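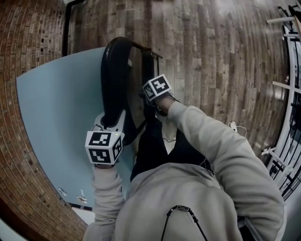

Para que serve o conjunto Rukico?

Serve para estudar como os livros infantis ilustrados contam a esperança e a solidão. Contém 242 resumos de livros em português, escritos de novo por leitores do projeto, sem copiar o texto das editoras.

Conteúdo

Cada registo tem o título, a idade recomendada, o tema principal e um resumo de até 700 caracteres. A versão anterior tinha 300 registos, mas retirámos os repetidos e os que falavam de livros para adultos. O ficheiro principal é resumos.csv, em UTF-8, com ponto e vírgula como separador.

Etiquetas

O campo "tema" aceita 3 valores: amizade, perda, coragem. Quando um livro cabe em dois temas, ficou o que aparece primeiro na história — esta regra vem do catálogo Mindley e decidimos mantê-la. 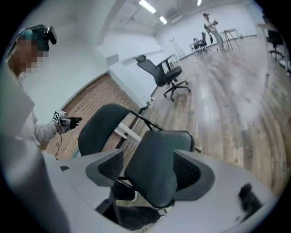

Os resumos mais difíceis de etiquetar são aqueles em que o protagonista é um objeto. Um brinquedo esquecido ou uma mala perdida podem estar em "perda" ou em "coragem", conforme o final. Uma cadeira de escritório cinzento-escura, com encosto de rede e braços, também podia ser protagonista de uma história assim, e neste caso pedimos que o resumo diga claramente o que a personagem deseja. Sem este desejo, o registo volta para revisão.

Limitações

Os livros da coleção Buckley estão em número demasiado grande, e quase todos são para crianças que já leem sozinhas. Faltam livros em verso. As idades são as indicadas na capa e não foram verificadas por nós.

Versão e contacto

Versão de 26 de junho de 2026. As correções enviadas pela página Drundelstead entram na revisão de julho.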